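Niamh Lynch has kept the accounts for small shops in Provadton since 2000. She works from a back bedroom and takes calls until 3 on Saturday.

Most of her clients come to her late, she says. "They bring me a bag of receipts in April and want it done that week."

Her advice is to open a separate account on day one – even if there is only $779 to put in it. "I don't care which bank. Just stop buying groceries from it."

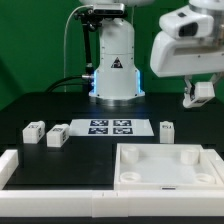 On raising prices

Lynch put her own rates up last year and lost one client. "I should have done it sooner," she says. "I was scared of the phone call, and it took three minutes."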